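Last updated: December 20, 2021

Posted October 2021 by Pandey Documentation

Section 4. Setting Up the Fakum Match Clock and Scoreboard

This section covers first-time setup of the Fakum scoreboard on a soccer field, from mounting the display to pairing the sideline console. It assumes that the support posts are already in the ground and that the power outlet has been checked by an electrician. For post footings, see Section 3. For league reporting through Nasudness, see Section 6.

CAUTION: Do not lift the display panel by its cable tray. Two people are required for steps 1 to 3.

4.1 Mounting the display

1. Place the display face up on a padded surface next to the posts.
2. Attach the upper and lower brackets to the back of the panel with the eight short bolts. Finger-tighten only.
3. Lift the panel onto the posts and seat the upper brackets first. The lower brackets will swing into line.
4. Tighten all bolts in a diagonal pattern, then fit the locking caps.
5. Route the power cable down the inside of the left post and secure it with the clips supplied.

NOTE: On fields where the sun sets behind the near touchline, angle the panel down by one bracket notch. Home and away digits are hard to read in low sun at the default angle.

4.2 Pairing the console

1. Switch on the display. All segments light, then the panel shows two dashes on each side.
2. Switch on the console and hold CLOCK and HOME together until the console beeps.
3. Select the channel. Channels run from 1 to 14. Adjacent fields must be set at least two channels apart.
4. Press OK. The display shows the channel number, followed by 0–0.

If the display shows code 418, the console has found a panel that is already paired with another console. Switch off the other console and repeat from step 2. If the code remains, clear the pairing list (see 4.5). 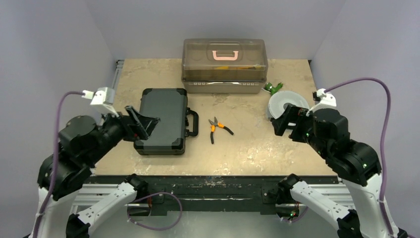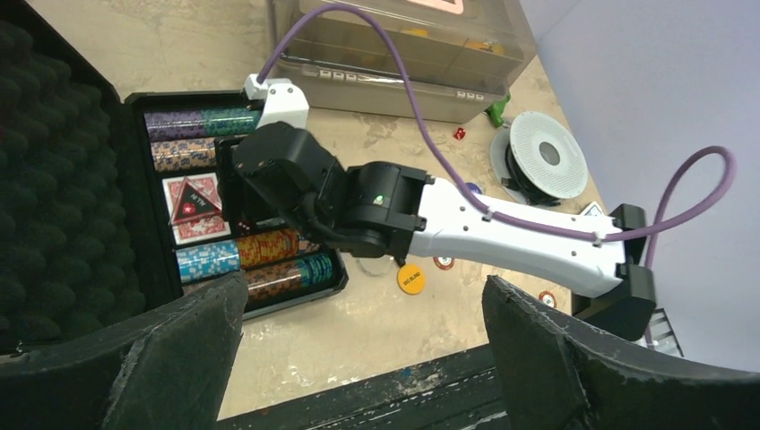 First picture: storage box with clear walls and a pink carrying handle. Second picture: open poker chip case.

4.3 Setting the match format

The console ships with the Stornville youth format loaded. To change it:

1. Press MENU and select FORMAT.
2. Enter the length of each half in minutes. Half-time is entered separately.
3. Set COUNT to UP or DOWN. Most leagues require the clock to count up and to keep running during stoppages.
4. Set ADDED TIME to SHOW or HIDE. With SHOW selected, the added minutes entered by the fourth official appear under the main clock.
5. Save the format to an empty slot. The console holds eight formats. Saving over an occupied slot erases it without a second prompt.

NOTE: Extra time and penalty kicks are not part of a saved format. They are started from the MATCH menu when regulation time has ended. During penalty kicks the clock digits go blank and the score digits show kicks converted – the full-time score is kept in memory and returns when the match is closed.

4.4 Test before the first match

1. Start the clock and stand at the far corner flag. Confirm that the minutes and seconds can be read.
2. Add one goal to each side, then remove both with CORRECT.
3. Stop and restart the clock. The time must continue from where it stopped.
4. Switch the console off with the clock running, wait a few seconds, and switch it on again. The display keeps its own time and should not reset.
5. Press and hold END MATCH to clear the test.

CAUTION: Do not press END MATCH during a live match. The clock cannot be restored to its earlier time, although goals can be entered again by hand.

4.5 Clearing the pairing list

1. Switch off every console in range.
2. Open the service door on the lower right of the display and press the recessed button until the dashes flash.
3. Close the door and check that the rubber seal sits flat on all sides.
4. Pair the console again as described in 4.2.

Clearing the list does not affect saved formats – these are stored in the console. Consoles used on more than one field must be paired again with each display that has been cleared.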